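Notes on Backing the Underdog Through a Long Season

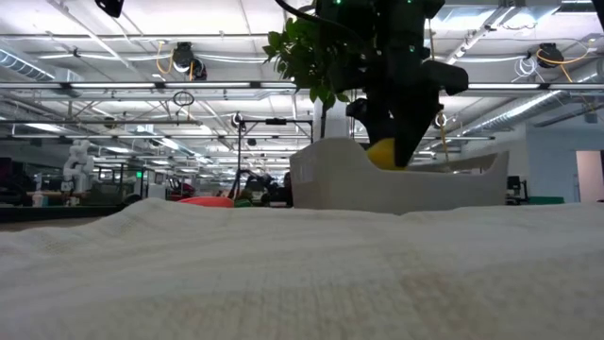 Shobha Annamalai wrote in after the last entry to object that a team can lose every week and still reward the people who took the points, and that I had given too little space to the fact. She asked for a fuller treatment of road underdogs in college basketball, and in particular of what happens to them once conference play begins.

The objection is a fair one, and I accept it. The previous entry dealt almost entirely with favorites. It was written from the records of the pool that Prakash Gounder and I have kept for several seasons, in which each member selects games against the spread and no money changes hands. The pool is small and its records are not a scientific sample. They do, however, cover a great many ordinary games of the kind that receive no television coverage and little comment, and those are the games in which I take the greatest interest.

The first matter to settle is what the point spread is meant to do. It is often described as a forecast of the final margin. In practice it is a number at which the people setting it are content to accept opinions on both sides, and in smaller conferences it may be set with very little information. A starting guard may be ill. A bus may have arrived late. The number will sometimes move in the afternoon, and a reader who consults it only in the morning will be working from a figure that no longer exists. Members of our pool must use the number posted at noon, a rule adopted after a long disagreement over a game between Emden and Kotian that closed three points away from where it had opened.

That game remains a useful one to consider. Emden was the visitor and was given 9 points. It trailed by 15 in the first half, mainly because it could not rebound its own misses, and at the break most of the pool had written it off. Kotian then slowed the pace, as a home team with a comfortable lead generally will. Fewer possessions meant fewer chances for the lead to grow. Emden scored on a handful of trips in a row, lost by six, and covered. No one who watched would say that Emden played well. The selection was correct all the same.

I draw one lesson from it, with some caution. A large spread asks the favorite to keep playing after the result has been decided, and many coaches have no reason to do so. They rest their starters. They let the clock run. The second unit gives up two or three easy baskets in the last minutes, and those baskets matter only to the people who are looking at the number. In a slow game they matter a good deal.

Readers should set against this the matter of free throws. A trailing team must foul, and a favorite that shoots well from the line can turn a four-point lead into a ten-point win in less than a minute of play. I have lost more selections in this manner than in any other. Before taking an underdog of moderate size I now look at the home team's free throw percentage, and in particular at who handles the ball late. A team whose two guards both shoot poorly from the line is a team I am willing to oppose on the road or at home.

Conference play changes the picture in several respects. The coaches know one another. The scouting is better, the sets are familiar, and scores tend to come down. By the second meeting of a season the trailing side has usually found at least one thing that works. Mr. Gounder holds that the second meeting is the only one worth selecting at all, and his record in February is better than mine – a fact he has mentioned in writing on more than one occasion. My own view is that the first meeting is worth attention when the visitor has had a full week to prepare.

Crowd size has been raised by several correspondents. I have not found it to be of much help. The arena at Kotian holds 3,000 people and is loud when it is half full, while larger buildings can be quiet on a winter evening with students away. Travel seems to me the better guide. A team playing its second road game in three days, with a long drive between them, will often begin well and tire. For that reason I prefer such teams in the first half and avoid them over the full game, where our rules allow the choice.

Ms. Annamalai also asked whether I would take an underdog that had failed to cover in several straight games. I would, provided the reasons for the losses could be identified. A club that has been missing its center and is about to get him back is a different club from the one in the standings. Where no reason can be found, I pass. Passing is permitted in our pool up to 9 times in a season, and I have rarely used the full allowance, which in hindsight was a mistake.

A word on record keeping. I write down the number, the time at which I saw it, the reason for the selection in one sentence, and the final score. The reason must be written before the game starts. Reading back over last season's sheets, I found that almost all of my worst selections carried a reason that concerned the previous game and had no bearing on the one being played.

The next entry will deal with neutral courts and the conference tournaments. Corrections to the Emden and Kotian figures may be sent to the usual address. The April summary of the pool, with final standings for every member, will follow once Mr. Gounder has checked the totals against his own.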